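Skarkthorpe Opens Bids for Resurfacing and Planting Work at Daston Lot

SKARKTHORPE, March 2020 - The Skarkthorpe Parks and Grounds Office is inviting sealed bids for the repair, resurfacing and replanting of the Daston Lot, the large paved area that serves the playing fields and the walking trail. Work is planned to start in May, once overnight temperatures allow for paving.

The Daston Lot was last paved in full when the playing fields were opened. Since then it has been kept in use through patching and crack sealing, paid for out of the yearly grounds budget. A survey carried out over the winter by Obeidat Civil Works found that the base under most of the lot remains sound and that full removal is not needed. The survey recommends milling the surface to a depth of 2 inches, repairing the base in the areas marked on the site plan, and laying a new asphalt course across the whole lot.

"The survey gave us a clear answer on the base, and that lets us do this as a resurfacing job," said Eduardo Cabrera, director of the Parks and Grounds Office. "The lot is used by families on game days and by walkers all year. We want it back in their hands before the summer season begins."

The contract is divided into 5 parts, which bidders may price separately or together:

Part A. Milling and paving of the main surface.
Part B. Base repair and drainage, including new inlets on the low side of the lot.
Part C. Resetting of the border between the pavement and the lawn.
Part D. Service and repainting of the existing street lamps.
Part E. Removal, division and replanting of the grass beds, and care of the young trees.

Drainage is the part of the project that has drawn the most comment from residents. At present, rainwater leaves the lot through a pair of older inlets near the entrance, and it collects along the seams between earlier patches before it reaches them. The new inlets will carry water to the existing swale beyond the playing fields. Slopes will be adjusted slightly during paving, and the final grades will be checked by Obeidat Civil Works before any line striping is done.

"A flat lot of this size is slow to shed water, and the old patches make it slower," said Gerardo Mercado, project engineer at Obeidat Civil Works. "The changes in grade are small and most drivers will not notice them. What they should notice is less standing water near the walkway."

The grass beds will be handled with care. The clumps are cut back once each spring and have not been divided for several seasons. Under Part E, the contractor will lift and divide healthy plants, store them in the shade, and return them to the beds after the paving crew has left. Any gaps will be filled with plants from Edar Nursery, which holds the current supply agreement with the office. Young trees will be fenced at the drip line for the full length of the work, and no equipment or material may be stored inside the fencing. 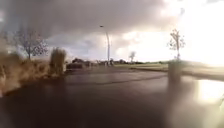

Access to the lot will be limited during construction. The office plans to close one half at a time, so that parking remains open for the trail and for scheduled games. Because the pavement and the lawn meet along a low border that is only slightly raised, temporary barriers will be set on the lawn side to keep vehicles and foot traffic off the grass. The turf near the border is to be restored by the contractor if it is damaged, and a record of its condition will be made before work begins. Trucks will enter and leave by the main drive only.

Working hours will be set in the contract. Paving will not be carried out on rainy days or when rain is expected before the surface can set, and the schedule includes time for weather delays. Notices of closures will be posted at the entrance, at the trailhead and on the office's web page.

"We know that closing even half of the lot is a burden on the clubs that play here," said Virgilio Manalastas, who manages field bookings for the office. "Clubs with spring permits will receive the closure plan ahead of time, and we will move games to other fields where we can."

Bidders must be licensed for paving work and must carry insurance as listed in the bid documents. Firms bidding on Part E alone must show past work with perennial grasses and young trees. A refundable deposit of $1000 is required with each bid. Bids will stay valid for 30 days after opening.

A site walk will be held for all interested firms before the closing date. Attendance is required for those bidding on Parts A and B and is advised for the rest. Boots and a safety vest should be worn - the walk will go ahead in light rain. Questions raised on site will be answered in writing and shared with every registered bidder.

Bid documents, the site plan and the survey report may be collected from the front desk of the Parks and Grounds Office during normal business hours.

Contact for bidders: Efren Abella, Purchasing
Contact for media: Dexter Marquez, Public Information
Skarkthorpe Parks and Grounds Office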